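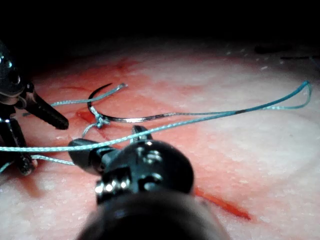

Section 4 of this guide treats the daily work with the Nadach practice pad: how to prepare it, how to pass the needle, how to tie, and how to clean. Please read it completely one time before you open the first pad. The pad is used together with red practice fluid, and the fluid goes where it wants. It makes a wide pink-red stain over the pale surface, and sometimes a thin bright streak that runs down to one side. Do not follow the stain with your eyes. The place which matters is the small, darker red opening with the edge like a slit, where the thread goes into the surface. If you can find this opening quickly, you can find your next stitch.

## 4.1 Before you begin

You need on the table:

- one Nadach pad, taken out of the foil
- Jander braided practice thread, with curved needle already attached
- the Oddsson tray, in which the pad is fixed
- red practice fluid (small bottle, in the side pocket of the box)
- a bowl with 1,000 ml of clean water, not warm
- two soft cloths without fluff
- a closed container for used needles

The container for needles is not included. Any container is good if it has a hard wall and a lid which stays closed when it falls.

1. Wash your hands and dry them. Hand cream must be removed.
2. Rinse the pad in the bowl for a short moment, on both sides.
3. Lay it on the first cloth and let the water run off. Do not press and do not rub. The surface should stay moist.
4. Put the pad in the Oddsson tray with the smooth side up. Push the two side clips in until they click.
5. Move the lamp until the middle of the pad is bright.

**Note.** When the clips are closed the pad rises a little in the centre, like a low hill. This is wanted. A pad which lies flat has been put in upside down, or the clips are not fully in.

**Caution.** The pad, the thread and the fluid are for practice only. Never use them on a person or on an animal.

## 4.2 Making the cut and adding the fluid

Some pads of the Nadach series come already cut. If yours has a cut, go to step 3.

1. Draw the line very lightly with the back of the blade.
2. Cut along the line in one movement. The cut should go through the top layer and stop in the second one. You will feel the second layer, it is firmer.
3. Open the cut with two fingers to see if it is of the same depth everywhere.
4. Put a few drops of fluid in the cut and wait until they have gone in.

Beginners always use too much. If the fluid stands on the surface as a pool, touch it with the corner of a cloth and let the cloth drink it. Wiping spreads the colour over the whole pad and after this you will not see the edges of the cut well.

**Note.** The stain stays. It can be made weaker by rinsing, but it can not be removed. A stained pad is not a worn pad and you may continue to use it.

## 4.3 The thread

Jander thread is braided, that means it is made from many fine fibres twisted together. It holds a knot better than smooth thread, and it is also more easily damaged. When a fibre is broken the end opens like a small brush, and from this moment it catches on everything, also on itself.

1. Take the thread out of its card slowly, in the direction of the arrow.
2. Pull it once between two moist fingers to take away the bends of the card.
3. Cut it to the length of your hand and fingers together for single stitches. For a running stitch take double.
4. Lay the rest back in the packet.

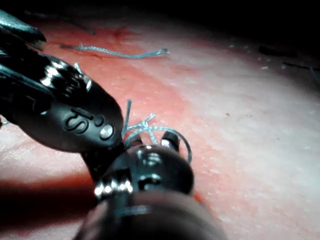 Short thread is easier to control, but the last knot needs some free length, so please do not cut too near. If a loop closes where you do not want it, stop pulling at once. Most tangles become knots only by pulling.

To open a tangle:

1. Let go all tension on both sides.
2. Find the end which is free. Hold only this one.
3. Push the loops apart from inside with a closed tip. Do not grasp the thread in the middle of its length.
4. Draw the free end back through the loops, one after the other.
5. When two attempts did not help, cut the thread on both sides of the tangle and start with a new piece.

Pieces which you cut away may rest on the pad until the row is finished. Remove them before you turn the pad or before you add fluid. Wet pieces stick to the surface and are difficult to take off without scratching it.

**Caution.** Look after the needle before you cut a tangle. It may be inside.

## 4.4 Holding and passing the needle

The needle is curved, and it should travel in its own curve. Almost all torn pads which were returned to Povulmont have been torn by a needle pushed straight forward.

1. Grip the needle with the tip of the jaws, a little behind the middle of its arc. Do not grip on the place where the thread is attached.
2. Close the jaws firmly. If the needle turns when you touch it with the other tip, the grip is too weak.
3. Bring the point to the pad so that it stands upright on the surface.
4. Go in at a small distance from the cut. Keep the same distance for all stitches in the row.
5. Turn the needle. The hand does not move forward, it only turns.
6. When the point comes out on the other side of the cut, let the second tip wait beside it and support the surface. It must not lift.
7. Open the jaws, take the needle again on the point side, and turn it out following the arc.
8. Draw the thread through slowly until the tail is short.

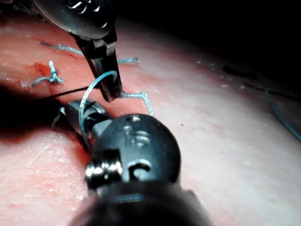 *Needle held at the tip of the jaws, second tip below its loop. The reddish line on the pad is the incision.*

If the needle comes out too near to the cut, take it back by the same way and begin again at step 3. Do not try to correct it inside the pad. A hole from one wrong pass closes almost by itself and will not disturb the next stitch, but a second direction in the same hole makes a tear.

**Note.** Left-handed users work from the other end of the cut. All steps stay the same.

## 4.5 Tying

1. Make two turns of the long end around the tip.
2. Take the tail with the same tip and pull it through the turns.
3. Lay the knot down flat at one side of the cut, never on top of it.
4. Make one turn in the opposite direction and pull again.
5. Repeat once more. Cut both ends, and leave them long enough to be grasped later.

The edges of the cut should touch each other and no more. If the surface makes folds beside the stitch, the knot is too tight. Leave it like this, continue with the next one, and compare the two at the end of the row. It is a good lesson.

A full row on the standard pad is 16 stitches. For the first time we recommend to make only half of it and then pause. Tired hands pull too much.

## 4.6 After the work

1. Put the needle in the container first, before everything else.
2. Cut each stitch beside the knot and take out the thread with the knot. The other way, the knot is pulled through the pad.
3. Collect all loose thread.
4. Open the clips and lift the pad with flat hands.
5. Rinse until the water has only a light pink colour. Change the water if needed.
6. Lay the pad on the second cloth, cover it, and leave it for around one hour.
7. Store it in the box with the lid closed, away from the window and the heating.

The tray can be washed with ordinary dish soap. The pad can not.

**Caution.** Practice fluid colours wood, stone and light clothing. Cover the table when you rinse.

## 4.7 When to change the pad

The Nadach pad is made for 1,000 needle passes if you distribute them over the whole surface. In one and the same place it will be finished much earlier. Change the pad when:

- the edges of the cut do not come together with normal tension
- small white crumbs stay on the needle after each pass
- the second layer separates from the top one
- it smells, also after rinsing

New pads and thread can be ordered from Povulmont with the card at the end of this guide. Please write on the card the number which is printed on the foil, not the number of the box.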